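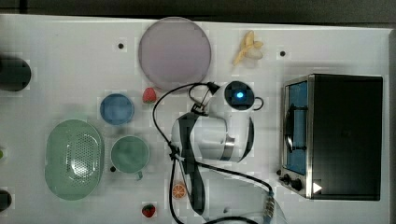
Hostham lets its front doors: 132 flats, one old harbour and a kettle in every kitchen

August 11, 2024

Visitors to the old harbour quarter of Hostham can now rent a flat above the shops they came to look at. Toteo, the holiday lettings firm, has added the quarter to its list, with 132 flats for stays of two nights or more. Most are on Chandler Row and the lanes behind it, an area long described in guidebooks as "worth a detour" by people who then went somewhere else for lunch.

The quarter grew up on the rope trade, which explains why Chandler Row is so long and so straight, and why every street that joins it is neither. Ropemakers needed a clear run to walk backwards in. Everyone else had to build round them. The result is a tangle of alleys in which the same baker's shop can be passed four times in an evening, to the baker's obvious profit.

Guests will find the fish market at the bottom of the Row (open from six in the morning, largely over by nine), two decent bookshops, a cheese shop with firm opinions, and the Inder, the covered arcade that runs from the Row to the quay. The Inder was built to keep the rain off shoppers and has been letting it in ever since. It has café tables down one side, and the regulars know which ones stay dry. They may tell you, if you buy them a coffee.

"We were asked whether Hostham was the new somewhere," said Irén Deák, head of city stays at Toteo. "I had to say that it's the old Hostham. It has hills, gulls and a clock that is eleven minutes slow, and the shops close for lunch because the people in them are having lunch. We think quite a few of our guests will like that. The others can be at the railway station in ten minutes, nine if they go by the clock."

The flats range from a studio over the ironmonger's to a three-bedroom apartment in the Egilsson building, the former shipping office on the quay. The Egilsson has the best view in the quarter and the worst stairs, of which there are four flights. There is no lift. Toteo's listing says so in the first line, in capitals, and will go on saying so. The third floor has a bench on the landing, put there by a previous tenant and much appreciated.

All the flats come with bed linen, towels, a working kitchen and a printed street map. Phones are not much use in the lanes, where the signal gives up at the second corner. The map has been drawn by hand and checked on foot, and marks the public toilets, the steep bits and the one cash machine. It also marks the spot where most visitors turn left when they should have turned right.

Families are catered for in 50 of the flats, which have cots, high chairs and stair gates on request. Parents with pushchairs are advised to ask for an address at the lower end of the Row. The cobbles at the upper end are original and feel it.

Prices start at 200 euros for a two-night stay for two people, cleaning included. There is no booking fee and no separate charge for using the heating, a matter on which Toteo says it has had letters. Guests arriving by ferry can leave bags at the Toteo office in the Inder from eight in the morning, and those leaving on the late boat can do the same.

Getting there takes a little patience. Trains run to Hostham Harbour once an hour, and the last one goes earlier than you would hope. Drivers should know that the lanes are closed to cars and that the car park behind the fish market smells like the car park behind a fish market. A second, less fragrant one is a short walk uphill.

Bookings are open now for stays from the end of this month. The quarter is at its busiest in April, when the rope fair takes over the whole of Chandler Row and grown adults walk backwards along it for a prize of smoked eel. Flats for fair week are let for a minimum of five nights. Those overlooking the finishing line are already going, as is, we understand, some of the eel.

Notes to editors

Toteo lets furnished flats for short stays in harbour and market towns. Interviews with Irén Deák and press visits to Hostham can be arranged through the Toteo press office. Journalists wishing to stay in the Egilsson building are asked to pack light.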